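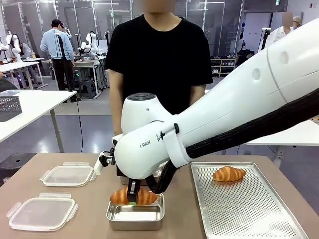

Chapter 14
Trays, Tubs and the Keeping of Pastry

Most handbooks on baked goods handling open with a promise. Follow the method, they say, and a croissant will be as good tomorrow as it was this morning. Students should distrust that sentence wherever they meet it, including in the sales material for the containers themselves. A croissant begins to decline as it cools, and the question for this chapter is how much of that decline a tray or a tub can slow, and at what cost in space and labor.

We start with the tray. A perforated aluminum sheet lets air reach the underside of a pastry, and for that reason it is recommended almost everywhere for baking and cooling. The recommendation is sound as far as it goes. What the catalogs leave out is that holes do very little for a croissant left on the sheet all afternoon in a dry room. It will lose moisture from every side, and the thin tips will go first. A solid steel tray with straight sides is easier to wipe and easier to stack, but a warm pastry set down on it can soften underneath. Neither is a storage vessel, though both get used as one. 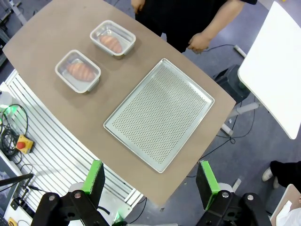 Clear plastic containers with latching lids are the usual next step, and claims about them need the most care. A lid keeps moisture in. For bread with a soft crust that may be welcome. For laminated dough it means that water moves from the crumb into the outer layers, and the shell that took so much butter and folding to produce turns leathery. The Famton handling guide advises closing the lid "once cool," and gives no temperature and no time. We have not found a kitchen where two people read that phrase the same way.

One croissant to a container is another habit worth questioning. It protects the ridges and stops the ends from being crushed, and it makes portion checks simple. It also fills a table quickly. Zahira Nugroho, in her notes on the Kastetti bakery, recorded a morning order of 36 croissants and a packing bench that could not hold half the tubs with their lids off. Her answer was to pack in 2 rounds. Her critics answered that a deeper box with paper between the layers would have done the job in one. She replied, fairly, that none of them had tried it with her croissants.
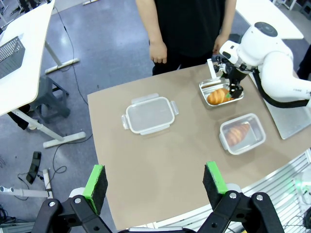
The order of work matters more than the brand of box. Open containers should be set out before the pastry is moved, with a clear path from tray to tub and the lids within reach. A croissant is best lifted at its thick middle, with light pressure, and set down without sliding. Melur Setiawan argues that handling damage is blamed for many faults that really come from underbaking — a limp center will bend however gently it is held. We think she is right, and the exercises in Section 14.2 ask you to test her claim before you accept it.

Before reading on, write down how you would pack a tray of croissants for sale four hours later, and which surface you would leave them on until then. Keep the page. You will need it for the comparison of open and closed storage that follows.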